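3.2 Arm mounting and routine maintenance

The Skamurby cell consists of two arms facing each other across a round wooden table, each fitted with a black two-fingered gripper. The arms were positioned so that both grippers can reach the middle of the table without either wrist passing over the other. Base positions were set once, by Frauke Schmieder, and pinned. All later corrections were made in software.

Finger alignment proved to be the main source of drift. After 300 cycles the closing point of the left gripper had moved enough to spoil grasps on film-wrapped items, which slide when one finger touches early. The side-plate screws were therefore checked every 100 cycles and tightened with the same driver – a change of driver in March had given uneven torque between the two sides. 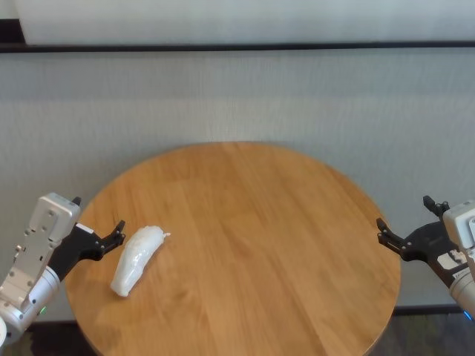 Figure 7. Cell at the start of a trial: both grippers open, plastic-wrapped object on the left side of the tabletop.

Re-zeroing followed each check. The jaws were closed on a Cevitz gauge block, the encoder value was stored, and the jaws were opened again before the arm was released to the controller. If the stored value differed from the previous one by more than the limit in Section 3.1, the fingers were removed and refitted. The full log covers 2,234 cycles. Refitting was needed more often on the left arm, and we attribute this to its larger share of first contacts.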